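Dadico shares February results from its simulated fetch training

I'm Pantelis Dimitriou, I run the learning group at Dadico, and I've been itching to tell people about this one! Our new training method, Cakska, teaches a mobile arm to find things around a home and pick them up, and it does all its practice in simulation.

We gave it 136 rendered homes and 2000 practice runs in each. The trick is in how we replay failures — every missed grasp gets rerun from 10 slightly different starting poses, so the policy sees its own bad habits up close. Training took 16 hours on our partner Verbeke's cluster (thank you, Verbeke, and sorry about the queue).

Bottles on the floor near doorways were the hardest for us, with walls crowding the arm. 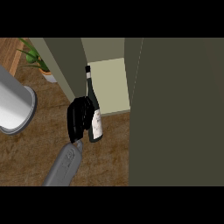 Next up is a real apartment, which our friends at Lasport are fitting out now. Code and homes go online when the paper does. Press questions can come straight to me at Dadico, mornings are best.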